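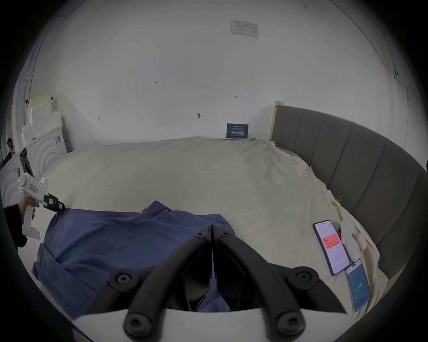

A reader wrote in to say that I was wrong on the Mindora camera contract, that the city is only renting the things for a year, and that anyone who complains about it must have something to hide. I don't have anything to hide. I do have a copy of the contract, and it says something different.

Page one does say one year. Page nine says the agreement renews by itself for another year unless the city gives written notice 300 days before the end of the term. Do the math on that. The city would have to decide to cancel a little over two months after the cameras go up, before there has been a single quarterly report. I've signed gym memberships with better terms.

For those who missed the earlier post, the council voted last month to let the police department put license plate readers at 11 intersections, most of them along Zuka Road and out by the county line. The vendor is Zervas. The software that stores the plates and lets officers search them is called Birnix. Both names are in the agenda packet, which was posted the afternoon before the meeting and ran longer than most people could read in an evening.

I am not against the police having tools. I voted for the last public safety levy and I'd vote for it again. If a car gets stolen, I would like someone to find it. My problem is with how this was done and with what happens to everybody else's plates.

The department did a short trial in the spring. According to the chief's own memo, the trial cameras flagged 2816 plates as matching something on a list. Of those, 1836 were thrown out after a person looked at them, mostly misreads and lists that hadn't been updated. That's nearly two thirds. The memo calls these "resolved alerts," and I had to read the paragraph twice to understand what had been resolved. It doesn't say how many drivers were pulled over before someone checked.

Then there's storage. The council was told the data would be kept for 30 days. The contract says 30 days "or as otherwise directed by the customer." The customer is the department. So the limit is whatever the department wants it to be, and there is no ordinance that says otherwise — I looked. Two towns up the road passed one before they bought their cameras. Ours could have copied it word for word.

The item was on the consent calendar, by the way, between a sewer easement and a tent permit. Any council member could have pulled it for discussion and none did. I asked mine about it and got back a polite e-mail thanking me for my interest in public safety.

What I'd like is pretty modest. Put the storage limit in city code. Publish the number of bad reads every month. Strike the renewal clause, or at least cut the notice down to 30 days. The company wants the business and would probably agree to it.

Public comment is at the start of the October 26 meeting — sign up at the table by the door before seven. You get three minutes and they do cut you off.

Filed under: City Hall, Police & Courts
14 shares | 6 comments
Print this post | E-mail this post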